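LAKE NEWS — what's happening with Treloar Water

Quick one this month as the printer wants copy by 4 pm and I've only just got the notes back from the Greltska survey people. Apologies for the state of it.

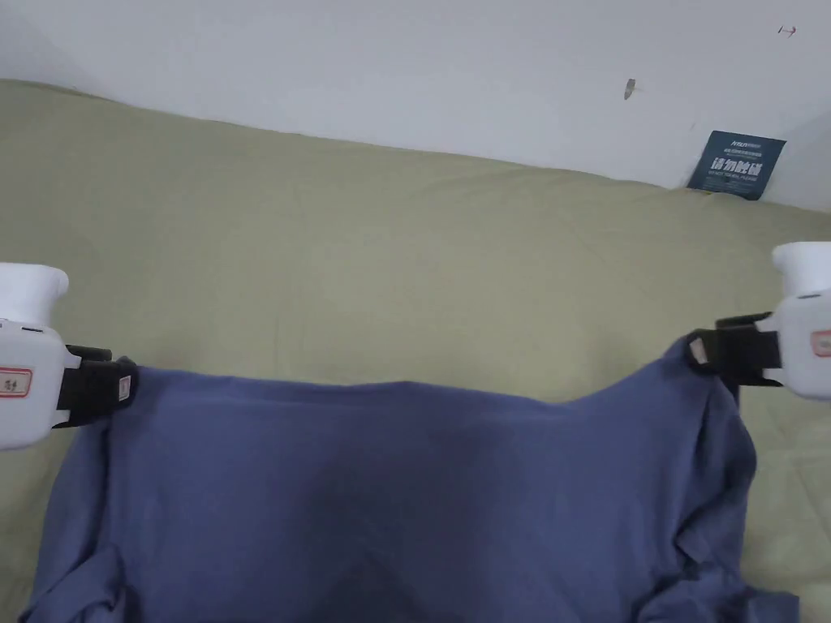
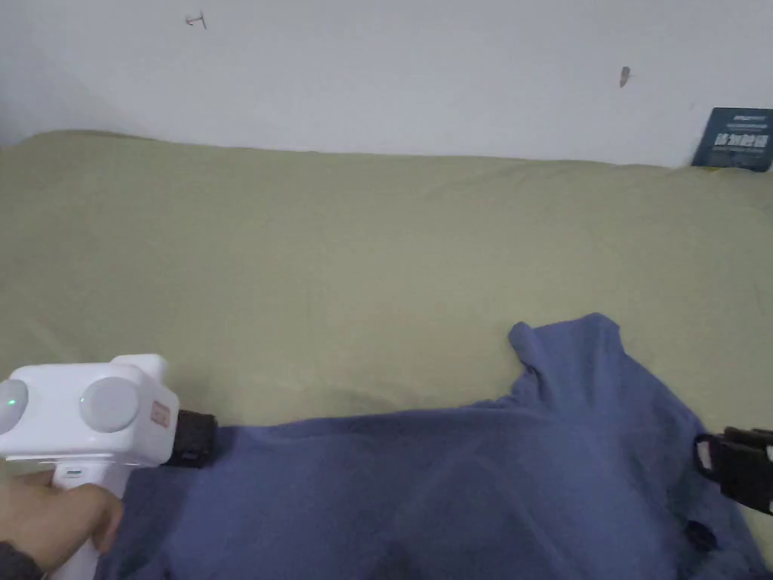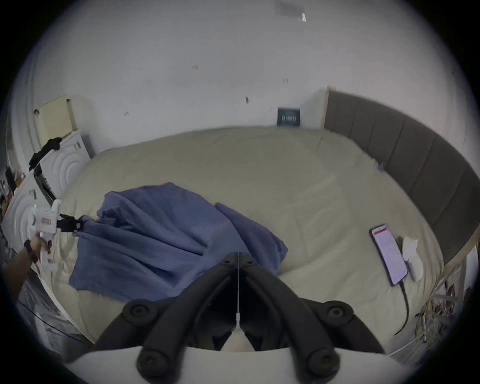 The green bedding, and the blue fabric in all three.

Right, the water level. Down again. The gauge post at the Sirside end was reading 13 inches under the winter mark when it was last checked, and the shelf of gravel by the old boathouse is showing. Some of you will remember it doing that before the sluice was rebuilt. It's a kettle lake, for anyone new — left behind by a block of ice that melted into the ground, so there's no proper river feeding it, only the Unda brook and whatever comes up through the bottom. Dry spring, low lake.

The survey found it deeper than the old chart says in the north basin and a good deal shallower in the south. Silt, mostly. Full depth map will go up in the shelter by the car park once its been laminated. Please don't take it home this time.

Plants. Water lobelia still hanging on along the western shore, small patches, best seen from the path and not from a canoe. The survey counted 523 flowering stems. Last count was 582, so a drop, but the last count was done in a better year and took in the little bay beyond the reeds, which couldn't be reached on foot this time. Make of that what you will.

Sluice boards — two are rotten and will be swapped in September. The lake won't be drained for it, whatever you've heard in the shop. A temporary board goes in first, the old ones come out behind it, job done in a day if the weather's kind. The footbridge will be shut while they're at it. Go round by Sirside Lane.

Proposal for the four new moorings is still with the planners. The objection period has been extended to the end of October becuase the first lot of notices had the wrong plan attached. If you wrote in already you don't need to write again, your letter counts. Copies of the right plan are in the library, ask at the desk.

Algae: some green scum in the south corner in the still weather. Has been sampled, no result yet. Until there is one, keep dogs out of that end and rinse your kit off if you've been in. The swimming area is open as normal.

Parking on the verge by the Unda bridge — the milk tanker could not get through twice in August. Use the field, the gate's open from 7 am.

More next month, incl. the reed cutting dates if I get them in time.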